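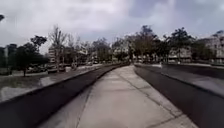 Ghassan Yammine wrote to me after my last post to say that walking the same route every day would drive him up the wall, and that surely by the second week a person has seen all there is to see. He asked, very kindly, whether I was getting bored yet and whether I'd thought of driving out to Pumphrey for a change.

Well, Ghassan, I have thought of it, and I may even go in May when the roads are nicer. But no, I'm not bored! I've been meaning to write about this for ages, so thank you for the push.

I started walking before breakfast when my knee was giving me trouble and the doctor told me to keep it moving. I was not a morning person (ask my sister, she will tell you stories). The first week I sulked the whole way. I wore the wrong shoes, a pair of stiff Flonens I'd bought on sale and was too stubborn to give up on, and I came home with blisters and a bad temper and ate far too much toast.

What changed it for me was leaving my phone in the kitchen drawer. I used to listen to a program about old shipwrecks while I walked, and I loved it, but I'd get home and couldn't have told you if it had been windy. Without it I noticed that I think in big loops - what to cook, what I should have said to somebody in 1998, what to cook again - and that after 27 minutes or so the loops slow down and I can hear my own feet.

Agata Caputo, who used to live next door to me on Kindberg Street, came along for most of the fall. We hardly spoke on the way out and never stopped talking on the way back, and I couldn't tell you why it worked that way round. She has moved to Rikgate now, and I miss her on the cold mornings especially, though we still call each other while the coffee is brewing and compare weather. Hers is usually worse, and she's quite proud of it.

My niece gave me one of those step counters for Christmas and set it to a goal of 1000 steps before breakfast, which I thought was a bit of an insult until the morning I stopped at 949 and found myself marching around the dining table in my socks. It has gone into the drawer with the phone.

I do skip days. Ice keeps me in, and so does a really good book. I've stopped feeling guilty about it, mostly, and the knee doesn't seem to mind. If any of you have a walk you do over and over, tell me about it in the comments, and tell me what shoes you wear, because I'm still looking for a decent pair that will take a thick sock.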